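### 4.3 Loss of marker tracking during counter tasks

The most frequent fault in the Pruststead sessions was a loss of pose tracking while the hand-held gripper was in use over the counter. Of 24 recordings reviewed, seven contained at least one gap in which the position of the finger could not be recovered from the square marker beside it. Two of these gaps fell within the grasp itself, and the recordings were withdrawn from the training set.

Bangera had earlier reported a similar fault at the Fosmont site and traced it to glare. We tested that account in March by repeating the affected tasks with the ceiling lights dimmed. The gaps became shorter but did not disappear. A second cause was then found in the bracket that carries the marker block: a joint had worked loose, and the block shifted by some 9 millimeters under load. The software treated this shift as motion of the finger – an error that raised no warning and was noticed only when the grasps were replayed on the arm.

The replayed arm closed early and struck the rim of the sink. No person was within reach at the time. Replay is now blocked for any recording in which the marker has been lost, and the bracket joints are checked before each session.

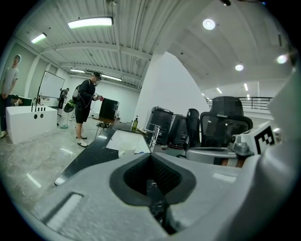 **Figure 7.** View from the hand-held gripper at the counter, with the marker block and its metal bracket at right.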